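4. Preparing the worktop

The Miris bench is supplied with a slatted aluminium top. Set it up before you fit any clamps or stops, and leave the parts bag closed until step 4.7.

4.1 Stand the bench on a level floor, at least 125 cm from the nearest door.

4.2 Check that all the slats are the same way up. The grooves must be open along their full length.

4.3 Tighten the rail bolts from underneath with the 10 mm spanner. Start at one end and work along the rail. Do not tighten any bolt fully until all of them are in.

4.4 Wipe the slats with a dry cloth, along the grooves. Brush out any swarf that stays behind.

Caution: The ends of the slats may be sharp before the end caps are fitted. Wear gloves for steps 4.2 to 4.4.

Note: Do not use wax or furniture polish on the top. It collects in the grooves and small parts will slide.

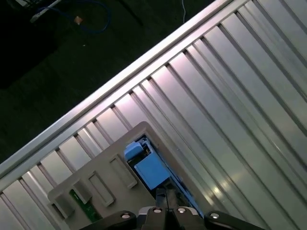 Housings and other shallow parts can be put straight on to the slats without a mat. Place the part well inside the edge rail and turn it until its sides line up with the slats. The grey plastic housing is lying this way, with its edges running close to parallel with the grooves or square to them, and its raised rim can be reached without leaning over the rail. If a part rocks, lift it and check the slats for chips of plastic or metal before putting it back.

4.5 Keep cables off the top while you work. Coil spare lengths on the floor, clear of your feet, or hang them from the hooks in kit 41.

4.6 Place your lamp to one side. Bare aluminium reflects strongly, and a lamp directly overhead makes it hard to see small screws. Move the lamp until the glare is away from the part.

4.7 Open the parts bag and fit the end caps. Press each one in by hand. Do not use a hammer.

Caution: Do not stand or kneel on the top. Do not lift the bench by the edge rail.

Note: Check the rail bolts again after 7 days of use and tighten any that have worked loose. Replacement bolts and end caps can be ordered from Oravec. Give the bench size with your order.

Clamps and stops are covered in section 5.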